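Let the Kids' Game End Already

October 29, 2021

My daughter is four, and for most of July she was in love with a game called Kastero. You run a little bakery for hedgehogs. You crack the eggs, you stir the bowl, you put a hat on the hedgehog and hand him a bun. It's charming! The music didn't even make me want to throw the tablet in the lake, and I've had that feeling with plenty of others.

My complaint is that Kastero doesn't stop. You hand over the bun, the hedgehog dances, and before he's done dancing there's another hedgehog at the window looking hungry. Then another. A four-year-old can't walk away from a hungry hedgehog. I can barely do it myself. So every single session ended with me saying "last one" and her saying "but he's waiting," and then tears, and then me being the person who starves hedgehogs.

I've come to think that games for small children should have an ending built in. I mean a real one, where the shop closes and the hedgehogs go to bed and the screen gets dark and stays dark until you come back later. Picture books do this. You turn the last page and there's the back cover, and even if the kid yells "again," you've both agreed that something finished.

Compare it with Skurnier, which we found when my sister sent it over. It's a much plainer game. You help a boy tidy his house before his grandma visits, and there are 12 little jobs, and when they're done grandma rings the bell and everybody eats soup. That's it. It takes us as long as it takes me to make coffee and drink half. The first time through, my daughter put the tablet down on her own and went off to look for a real bell. I just stood there with my mug.

Now, I know why most of them don't work this way. More minutes look good on somebody's chart. And if the game is free, those minutes are where the money comes from, ads or stickers or the special gold oven that costs 2 dollars. Fine, people have to eat. But we paid for Kastero up front! There are no ads in it. I honestly can't work out who those extra hedgehogs are for.
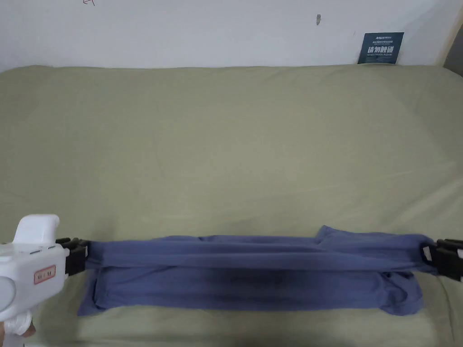

Chandrasekhar Nair wrote to me after I grumbled about this in my last column, and he thinks I'm blaming the wrong party. His two boys play the same kind of open-ended stuff and he sets a kitchen timer, and when it rings the tablet goes on top of the fridge, and they've quit arguing over it. An ending, he says, is the parent's job, and he'd hate to see a good sandbox game chopped into pieces for families who can't say no. He also says his older boy would be furious if his town got put to bed while he was in the middle of building a bridge.

The bridge point is fair, and I've been chewing on it. For an eight-year-old who's making something, a forced stop is rude. I wouldn't want my word processor wishing me sweet dreams in the middle of a paragraph either. But I don't think a four-year-old feeding hedgehogs is building anything. She's answering a doorbell. The game rings, she answers, it rings again.

And we tried the timer, we really did. The trouble is that the timer doesn't know what's going on in the bakery. It goes off when the bun is still in the oven, and to her that's a disaster - a whole bun, lost! An ending that comes from inside the story lands so much softer. The hedgehog yawns, she yawns, we're done.

What I'd like is a setting. Let the grown-up pick a short day or a long day at the start, and let the bakery close when the day is over. Lerkham does something close to this in their farm game, where the sun goes down after a while and the animals walk back to the barn by themselves. You can switch it off for bigger kids, so the bridge builders are safe. It's buried in the parents' menu behind one of those multiplication questions, and I only found it by accident, but it's there.

I did send the idea to the Kastero people. They wrote back very politely to say they're working on a winter pack with penguins. I assume the penguins will be hungry too.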